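Textiles and Laundering | Research Articles
Search this journal Enter keywords Go

4.2 Colour transfer in red and white team uniforms

Garments that join a saturated red panel to a white panel present a particular problem in domestic laundering. Loose dye leaves the red fabric in the wash and settles on the white, most often at the collar and along the trim. Earlier work at the Siu laboratory treated single-colour swatches only, so the effect of the seam between panels was not recorded. The present trial used whole uniforms, each made up of one jersey and one pair of shorts, supplied by clubs in Adstead and Vilum.

A total of 193 uniforms entered the trial in February. Each was washed 10 times at 30 or 60 degrees and line dried between cycles. Whiteness was read with a reflectance meter at 2 points on each garment, one beside a seam and one well away from it.
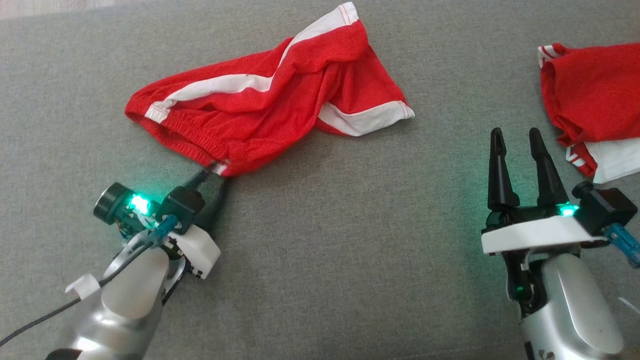 Readings taken beside the seam fell faster than those taken away from it at both temperatures. The gap was widest after the first three cycles and changed little after that. Detergent dose had a small effect — smaller than the clubs had expected — and drying outdoors had none that could be separated from normal variation between garments.

Storage before washing mattered more. Uniforms left damp in a closed bag overnight showed clear staining on the white panels before they reached the machine. Where the red and white faces had been pressed together, the stain followed the line of the fold.

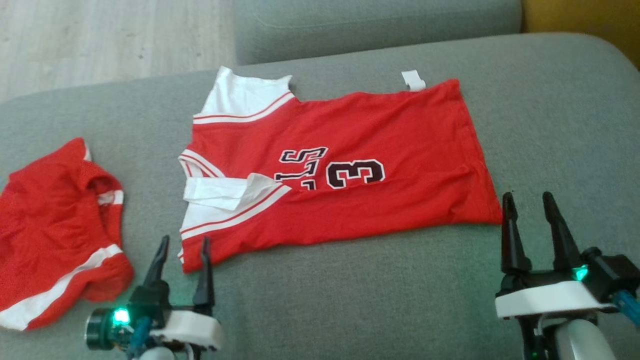 Figure 4. Red basketball jersey with white shoulder panel and striped trim.

One club respondent from Adstead objected that few players would separate their uniforms after an evening game, and that advice on storage would be ignored unless it came printed on the bag. The Vilum respondents were less doubtful, but asked for a shorter care label. Both points are taken up in Section 6.

The survey sent out with the trial returned 505 usable forms. Most households reported washing uniforms with other dark clothing, and few sorted jerseys from shorts. Fading of the red was rarely given as a reason for replacing a garment. Greying or pinking of the white was given far more often, even where the fabric was otherwise sound.
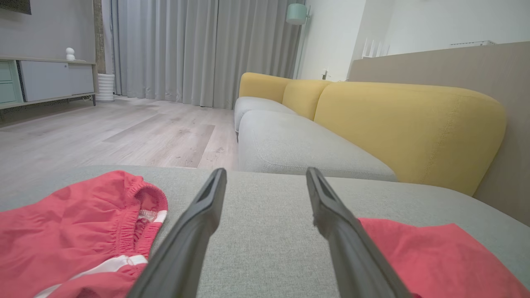

Waistbands were left out of the whiteness readings, as the gathered fabric does not sit flat under the meter. They were graded by eye against a grey scale. Grades were uneven within a single waistband, and no firm result is claimed for them. A stretched mount of the kind used at Rutarero would allow a proper reading and is planned for the next trial.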